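Friday, September 22, 2023
2 min read

Budget day, so I'm writing this down before I forget what I decided. We have to get the gripper order in to Clasov before their price list changes, and I still think we should ask for 4 spare fingertip sets instead of going straight for a whole third hand. Jodville wants one number from us for the year and I'd like it to be a number I can defend!

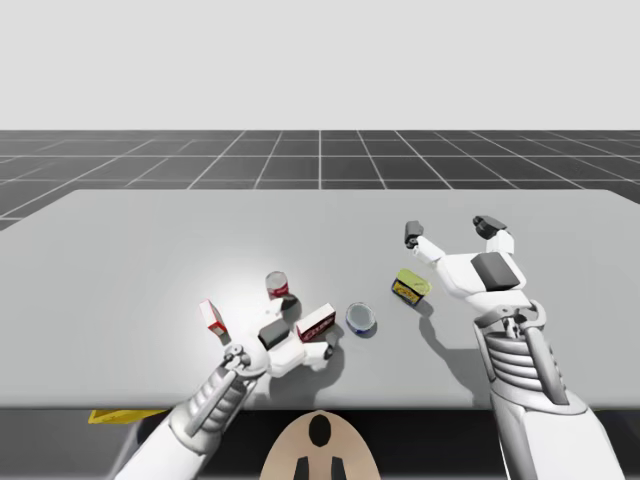
Fingertips are 68 dollars a set, plus shipping from the Sleiman warehouse (slow, always slow). Both hands have those dark tips on white fingers, and the left one has them open around the little maroon carton, a size I'd like to keep in the test set when we compare tips. Flosirex quoted us a softer pad too, up to 200 dollars for the pair, and I'm tempted, but I want a sample first. Seven weeks' lead time on those, which lands us in November. Ugh.

Groceries go on the supplies line, by the way, and they come out of petty cash if we forget. I'd buy doubles of everything we plan to model so there's one to measure and one to beat up. Still need to ask whether the simulation license renews in March or if we get billed early again.

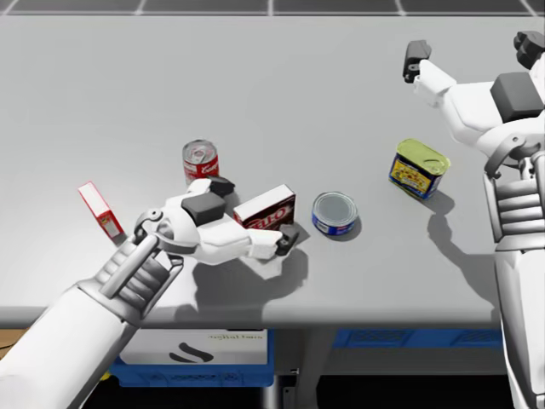
Left gripper at the Jell-O box, right one open and empty.

To do: email Clasov, get the Flosirex sample moving, and redo the spreadsheet with shipping on its own row (I buried it last time and paid for it).

Last updated: same day, after lunch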